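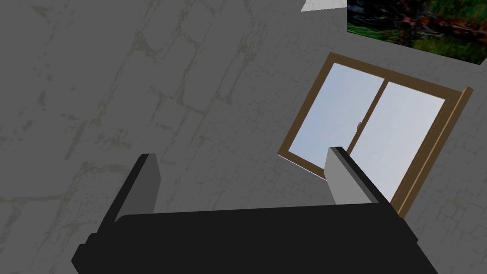
Mottled gray wall with a hung picture.

Neltham 1723 Mineral Wall Finish

Neltham 1723 is a lime-based finish for interior walls and ceilings. It comes as a dry powder and is mixed on site with clean water. Udier supplies it in 26 kg bags, either untinted or in the stock grays. Custom tints are mixed at the Hinport plant and cannot be returned.

Surfaces

The finish bonds to gypsum plaster, cement render, concrete and primed drywall. Old paint must be tested first. Score a small area with a knife, press tape over it and pull. If paint comes away with the tape, strip the wall back to a firm surface. Glossy paint must be sanded dull in every case. Do not apply over wallpaper, bare wood or metal.

New cement render should be fully cured before work starts. Patch holes and wide cracks with Wu Filler and let the patches dry through. Patches left damp will show as dark areas in the finished wall and cannot be evened out later without another full coat.

Prime all surfaces except raw gypsum plaster with Wu Grip Primer. The primer contains fine sand and should feel like light sandpaper when dry.

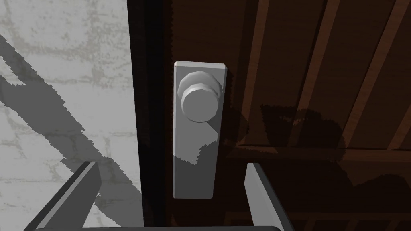

Mask all trim before mixing. Lime is caustic and will dull brass, mark aluminum and stain some woods dark, oak in particular. Low-tack tape is enough for painted trim. For bare or oiled wood use plastic sheet under the tape, and take off any hardware that can be removed.

Mixing

Add powder to water, never water to powder. Stir with a slow paddle until no lumps remain, let the mix stand, then stir again. Mix only what can be used in four hours. Material that has begun to stiffen in the bucket must be thrown out – adding water at this point weakens the bond and causes chalking.

If a wall needs more than one bag, check that the batch codes match. Where they differ, combine the dry powder in a large tub before adding water.

Application

Apply two coats with a stainless steel trowel. The first coat is laid tight and flat. The second goes on thinner, in short crossing strokes, once the first is firm but still cool to the touch. Color variation comes from trowel pressure and overlap. Work each wall from corner to corner without a break.

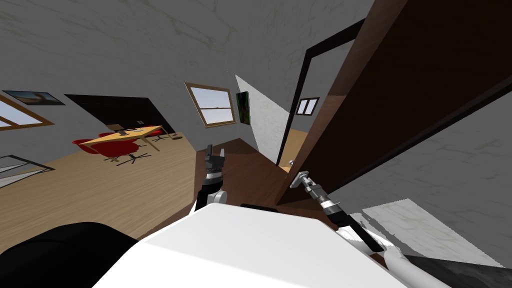 Keep windows and outside doors closed until the second coat has set, then open them for normal drying. Forced heat is not advised. Remove tape while the edge is still soft and pull it back at a low angle.

Care

Dust with a dry brush. Marks can be wiped with a damp white cloth and no detergent. Walls near sinks and switches should be sealed with Neltham Wax, which deepens the color slightly.

Customer notes
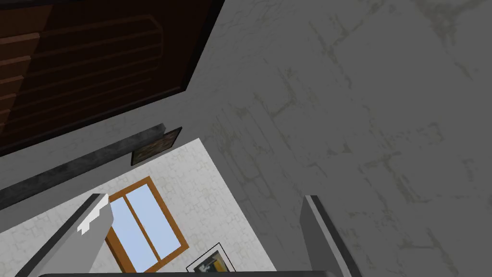 Soledad Nava: Coverage was fine, but the second coat set faster than the sheet suggests on my unprimed plaster. I misted the wall first in the next room and had no more trouble. Please add that to the instructions.

Page updated September 17, 2001

We use cookies to remember your order and region. By continuing to use our pages you accept their use.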